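Drevley Hull Log, data card

Summary

Drevley is a table of fuel burn, speed and trim readings from planing motor yachts under way. It has 703 runs, recorded from 2014 onward. Each run is one CSV file, with one row per second.

Contents

runs/ — one file per run, named by hull code and run number
hulls.csv — length, displacement, engine fit and propeller pitch
tomiven/ — scripts for cleaning and resampling

Columns

t: seconds from the start of the run
sog: speed over ground, knots
rpm_p, rpm_s: port and starboard shaft speed
burn: total fuel flow, liters per hour
trim: bow-up angle in degrees, static trim removed
sea: sea state as entered by the helm

Collection

Runs were made in both directions over a fixed course, with tanks at half or more. The Sowa logger reads the engine bus directly. Speeds come from GPS and are not corrected for tide; average the paired runs to remove it.

Known problems

Burn reads zero below idle on the older flow meters. Treat these rows as missing.
Hull code W38 was refitted in February of its second season. Its later runs are listed under W38b.
Trim drifts on runs longer than 3000 seconds. 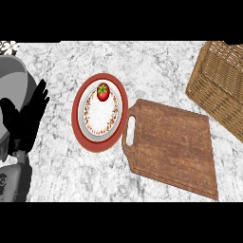 Sea state is a judgment by eye and differs between crews. It should not be used as a model input without a check against the Wulel buoy file, which covers only the southern course.

Maintainers

Grażyna Wróbel (logger, raw files)
Arnaldo Teixeira (scripts, hull table)

Send corrections with the run number and the row range. Last edit: Sun 16 August.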